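I gave up my car in May, and the first thing I learnt is that the 170 bus from Brulton to Preltance does not wait for anyone. Not even if you're waving a baguette at it!

I'd driven that road for years and couldn't have told you a thing about it. Now I know there's a heron at the weir most mornings, and that the bakery at Bornmont puts its trays out just as we go past with the windows open (torture, frankly, when you've skipped breakfast). The journey takes 30 minutes longer than it did by car, and I've read more novels since spring than I had in the two years before.
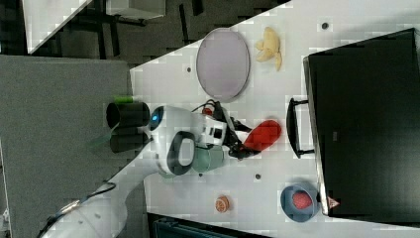 A robot arm and gripper over a white tabletop.

My feet have opinions, of course. I bought proper shoes, then a proper coat, then a rucksack with far too many pockets, so I'm not sure I've saved much money yet. And the last bus home goes at ten, so I've missed the end of three films and one very good pudding.

Would I go back? Ask me in the winter, when it's dark and sideways with rain at the Preltance stop. For now I'm keeping my window seat.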